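4/27/24

Up early and drove to Anmont for the market. Parking was two dollars now, up from nothing. Bought eggs, a bag of onions, dried beans and a pot of parsley to put on the back step. The man with the honey was not there. Came home by the Chisholm road to miss the bridge work, which they say will go on until September.

Spent the rest of the morning on the kitchen. I have been meaning to clear that counter since we moved the bread things. Took everything off it, wiped down the wall behind, and threw out a jar of something I could not put a name to. The drawer by the stove sticks again. Rubbed a candle along the runners and it is a little better.

Put 500 grams of beans in to soak before lunch. The recipe is the one from the Tarkuvis booklet, the bean soup on the page with the torn corner. It wants a ham bone, and I did not have one, so it will be plain. I wrote "more salt" next to it years ago and will go by that.

After lunch paid the water bill and looked for the receipt for the gutters. Found it in the wrong folder. The electric meter read 1307, and I wrote that on the calendar for the company in Otmont, who never take my word for it but ask every time. Rained hard for an hour. Brought in the chair cushions too late.

Started on supper at four. Decided the big cooker can live on the counter for good. It is too heavy to keep lifting in and out of the low cupboard, and it takes up no more room than the stack of mail did. 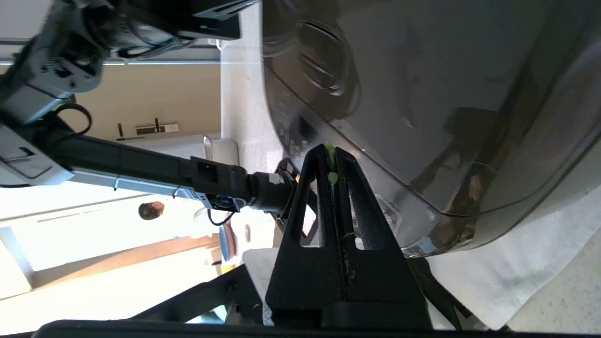
p. 118

New page, and I still have the soup to see to. The white cloth stays out next to the cooker, where I can reach it. I want a hook for it but have not decided where. The gray finish on the cooker shows every mark, so it will need a wipe most days.

Ate late. Washed up, put the onions in the basket in the pantry and set the parsley outside. Must call about the gutters again tomorrow, and get stamps.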